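Dish handling (robotics)

Dish handling is the branch of household robotics concerned with picking up, carrying, washing, racking and putting away plates, bowls, cups and pans. It is often named as one of the first chores a general-purpose home robot will take over. Claims of this kind have been made for several product generations, and as of the most recent trials described below no machine has been shown to clear and clean up after an ordinary meal in an unprepared kitchen without help.

Background

Washing itself has been done by machine in homes for decades. The dishwasher succeeded by avoiding the hard part: a person still scrapes, sorts, loads and unloads. Work on dish handling is aimed at those remaining steps, which take little strength but a good deal of judgment about shape, weight, grip and what is likely to tip over.

Most systems use one or two arms ending in a pair of parallel fingers. Plates are usually taken by the rim, with one finger inside and one outside. The grip is simple and suits many sizes, but it holds a wide object at a single narrow place, so a heavy plate can swing or rotate between the fingers. Lifting a plate that lies flat on a table is harder still, and many demonstrations start with plates already tilted or standing in a rack.

Materials

Polished metal is a known problem. Depth cameras expect a surface to look much the same from different angles, and a mirror finish does not. Reflections of lamps, walls and the robot itself may be read as holes, edges or separate objects. Clear glass causes similar trouble for different reasons.

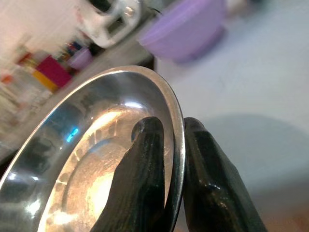

Stainless steel plate with an embossed ring around its base, held at the rim by a two-finger gripper.

Published success rates often come from matte ceramic or plastic dishes in one color. They say little about a kitchen where steel, glass and chipped stoneware share a sink.

Trials

The best-documented comparison is the Prinetti kitchen trial, in which two arm systems, Tudance and Plitia, were asked to move mixed dishes from a counter to a drying rack. The organizers logged 1391 attempts. Tudance needed a person to step in on 17 of its first 40 steel plates, mostly after the plate turned in the grip. Plitia dropped fewer but was far slower, and its operators were allowed to reset the counter between runs – a condition left out of the company's own summary.

Ute Baumgart, who reviewed the trial, argued that "success" had been defined too kindly. A plate counted as racked if it was upright when the arm let go, whether or not it stayed there. She also noted that none of the dishes carried food.

Open questions

Supporters reply that grasping has improved quickly and that failures on shiny dishes will shrink as more training examples are collected. This may be so. The trials have not tested greasy plates, stacked bowls or a full sink, and cost per cleared table has not been reported for either system.

See also: Dishwasher; Robotic grasping; Service robot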